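We use cookies to improve your experience on this site. By continuing to browse you accept our cookie policy. Accept | Manage settings

11 February 2025

Rain again, so I did the cupboard under the sink. I had been putting this off since June, on the theory that a cupboard with a door is a solved problem. Inside were 6 half-empty bottles of Zitico spray, a sponge with a past, and every cleaning cloth I have ever bought and then failed to find when I needed one.

Most of them were beyond saving and went in the bag. The ones I still respect got washed, and then came the folding, a job I was assured in childhood I would grow into.
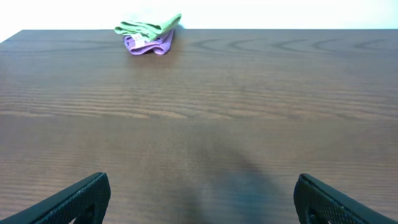
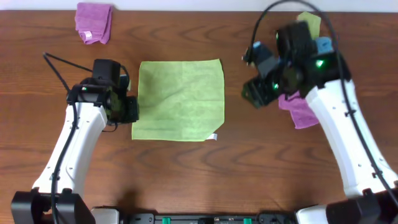
My system, adopted this afternoon and already under strain, is that each color gets one job. It's the kind of thing people with labeled jars do. Purple is for the bathroom and never comes near a plate. Green is for the kitchen, and it's the one that gives me trouble, being happy enough spread out flat on the table and a sulky bundle as soon as it's folded. I have now folded it more often than I have folded my own shirts this year. I also meant to snip off the little white tags, which stick out at the corner and drag across everything you've just wiped, but the scissors are in some other cupboard I haven't faced yet.

The Fernik catalog has a drawer divider for exactly this, at 17 dollars, and I looked at it for longer than I'd like. Went with a shoebox. It doesn't quite fit under the pipe, so the door stays open an inch.

Soup for dinner. Spilled some. Used a paper towel.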